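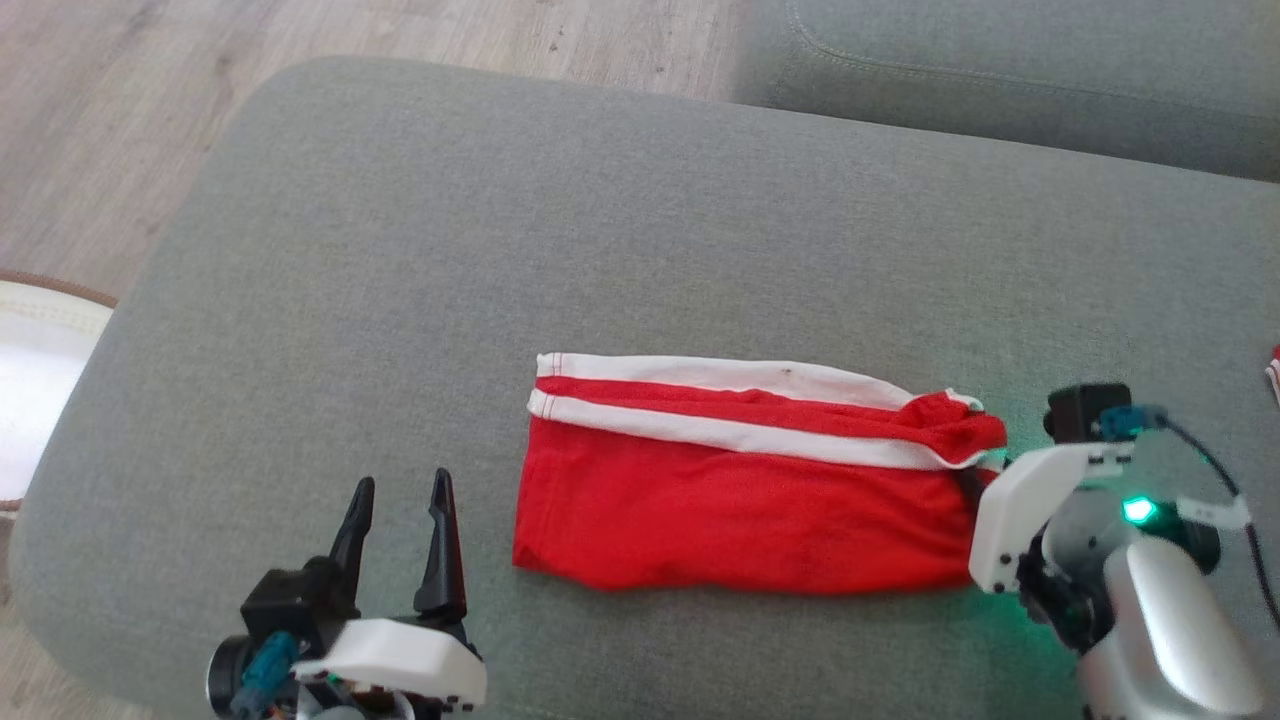
Sofá modular Praletti de Nusteck: revisión tras un año de uso

Por Sanne Martens
6 sept 2021

Imprimir | Enviar por correo electrónico
Compartido 52 veces | 2 comentarios

El Praletti es un sofá de módulos independientes que se unen por la base con herrajes de enganche. La configuración probada consta de dos plazas con respaldo y dos brazos desmontables. Se compró a precio de catálogo y se ha usado a diario en una vivienda con dos adultos. El fabricante no ha intervenido en esta revisión.

Entrega y montaje

El pedido llegó en bultos separados, uno por módulo y otro con los brazos y la tornillería. El módulo de asiento pasa por una puerta interior estándar si se gira de canto y se retiran antes las patas. Conviene medir también el rellano: el bulto embalado abulta bastante más que el módulo y el cartón lleva cantoneras rígidas que no ceden.

El montaje requiere una llave Allen, incluida, y un destornillador de estrella, no incluido. Las patas van roscadas a un inserto metálico. Una de ellas entró torcida en el primer intento y hubo que sacarla y volver a empezar a mano, sin herramienta, hasta notar que cogía la rosca. El manual omite este punto. También omite el orden de fijación de los brazos, que deben colocarse antes de enganchar los módulos entre sí; en caso contrario queda poco espacio para alcanzar el tornillo trasero.

Los herrajes de unión son de tipo cocodrilo. Sujetan bien en sentido lateral. En suelo liso, el conjunto se desplaza hacia atrás si alguien se sienta de golpe, y se corrigió con fieltros de base de goma comprados aparte.

Estructura

Bastidor de madera maciza de pino con refuerzos de tablero en las esquinas, según la ficha. Con el forro inferior retirado se comprobó que las esquinas van encoladas y atornilladas. Las grapas del forro están puestas con separación irregular, defecto sin consecuencias prácticas. La suspensión es de cinchas elásticas cruzadas, sin muelles. A los doce meses no hay ruidos, salvo un chasquido breve en el brazo derecho que desapareció al reapretar el tornillo en junio.

Asiento

El relleno es un núcleo de espuma de poliuretano de alta resiliencia, envuelto en fibra. La sensación inicial es firme. Durante las primeras semanas la capa de fibra se asienta y el cojín pierde algo de volumen en la zona de uso, sobre todo en la plaza más próxima a la lámpara de lectura, que es donde se pasa más tiempo. El núcleo, medido con regla y listón, conservaba su altura al final del periodo. La pérdida corresponde a la envolvente y se recupera en parte ahuecando el cojín.

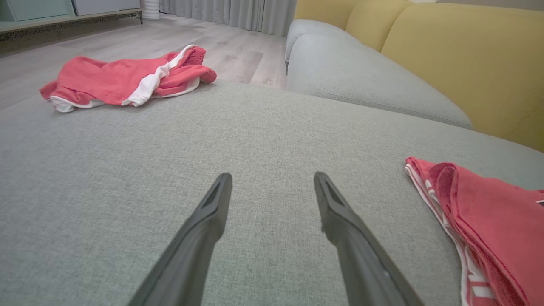

La profundidad útil es generosa. Una persona de estatura baja necesitará un cojín lumbar para apoyar la espalda con los pies en el suelo. Para tumbarse, en cambio, la medida es adecuada. Los brazos son blandos y admiten el uso como reposacabezas, pero no sirven para apoyar un vaso ni una taza.

El respaldo es la parte menos lograda. Queda bajo para quien busque apoyo cervical y su inclinación es fija. Nusteck vende un suplemento de cabeza que no se ha probado.

Tapicería

La tela es un tejido plano de poliéster con una parte de viscosa. El catálogo declara una resistencia de 52 000 ciclos Martindale, valor suficiente para uso doméstico intenso. No se ha formado bolilla apreciable en el asiento. En el canto delantero hay una ligera pelusa que sale con cepillo.

Las fundas del asiento se retiran con cremallera. La del respaldo no es desenfundable, dato que la web coloca al final de la ficha. El lavado indicado es en seco. Una mancha de café con leche se trató con agua tibia y jabón neutro, aplicados con paño blanco y sin frotar, y dejó un cerco tenue que desapareció al humedecer el paño completo hasta la costura. El quitamanchas en espuma Pluteven, probado antes en una zona oculta, no alteró el color, aunque dejó residuo y obligó a aspirar dos veces.

Volver a poner la funda exige paciencia. El núcleo entra muy justo y las esquinas delanteras tienden a quedar giradas.

Servicio posventa

Se solicitó un juego de patas más altas para facilitar el paso del aspirador. Respondió Kobe Bakker, del servicio técnico, con la referencia correcta y el par de apriete recomendado. Las patas tardaron tres semanas. La garantía cubre la estructura y excluye espuma y tapicería pasado el segundo año.

Comparación

El modelo más cercano en precio es el de dos plazas de Nic Aodha, probado solo en tienda. Tiene mejor respaldo y fundas totalmente desenfundables, pero no es modular y su asiento resulta más blando. Para una vivienda con escalera estrecha, el Praletti es la opción razonable. Para quien vea televisión varias horas seguidas, el otro merece una visita.

A favor: bastidor, estabilidad del núcleo, transporte por módulos, repuestos disponibles.
En contra: respaldo bajo y fijo, funda trasera no desmontable, manual incompleto, deslizamiento en suelo liso.

Imprimir | Enviar por correo electrónico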